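3. Collection of Folding Demonstrations

3.1 Hardware

All demonstrations were recorded with hand-held grippers. Each gripper carries a wide-angle camera fixed above the jaws, so that the view at training time matches the view the policy receives when the same jaws are mounted on an arm. The jaws are driven by a trigger and close in parallel over the last part of their travel. The finger pads are ribbed, and we kept one pad type for the entire collection. Early trials with smooth pads led to frequent slips on thin cotton, and those trials are not part of the released set.

Operators worked with two grippers, one in each hand. Video, gripper pose and jaw width were logged separately for each hand and aligned afterward by clock offset. Episodes in which the offset could not be recovered were dropped before any other filtering.

3.2 Sites and operators

The data come from 5 homes in Wolville. We chose homes over a lab table for the folding tasks because our earlier policy, trained on a single gray work surface, failed on most bedding. In a home, the garment lies on a soft layer that moves with it, and the color and texture under the garment vary from site to site. Operators folded on whatever surface the household normally used. They were asked to leave nearby clothing where it was.

Cherry Mae Rivera and Jhonatan Ospina trained the operators. Training consisted of one practice block per garment class, after which the operator was free to choose the order of folds. We did not prescribe a fold sequence. A fixed sequence would have made the demonstrations easier to model, but it would also have hidden the recovery motions that occur when a first grasp picks up two layers, or none.

3.3 Episode structure

An episode begins with the garment on the surface and both jaws open. It ends when the operator sets the folded garment on the stack and withdraws both grippers. Finished items stay in place between episodes, which means that the stack grows during a block and becomes part of the background. We treat this as useful variation. It does mean that adjacent episodes in a block are correlated, and for that reason the train and test split was made by block and never by episode.

The collection contains 2000 episodes before filtering. Two annotators, Graciela Maldonado and Santino Maldonado, reviewed every episode at reduced speed and marked three events: first contact, lift and release. Where the annotators disagreed on first contact by more than five video frames, the episode was reviewed again by both. Filtering removed 191 episodes, mostly for a lost pose track or a hand blocking the lens. A further 580 episodes were held out for testing.

3.4 Views before contact

The approach phase turned out to be the hardest to label. With the jaws open, the pads hide part of the cloth for much of the descent, and the shadow of the tool can be mistaken for a crease. Overlapping items add a second problem – an edge seen between the pads may belong to the garment being folded or to one under it. Figure 4 is typical of the views in which this matters, with navy cloth showing past the edges of a white piece.

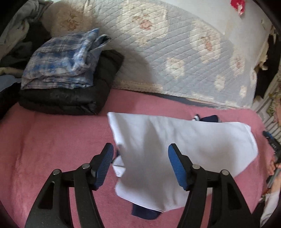

Figure 4. View from one hand-held gripper, jaws open over white fabric on a pink blanket. Folded items are stacked at upper left; part of a second gripper is visible at the right edge.

3.5 Label use in training

The contact label is used only to weight the loss. Samples in the approach phase receive a higher weight than samples in transport, where the motion is smooth and easily predicted. Jaw width is supplied to the policy as a scalar input together with the current image and the relative pose of the other hand. We do not supply garment class.

For views with overlapping cloth, annotators also recorded whether the intended edge could be identified from a single image. Samples marked as unclear were kept, but the policy was given a short image history for all samples so that motion of the cloth could help separate the layers. The effect of removing this history is reported in Section 5.2.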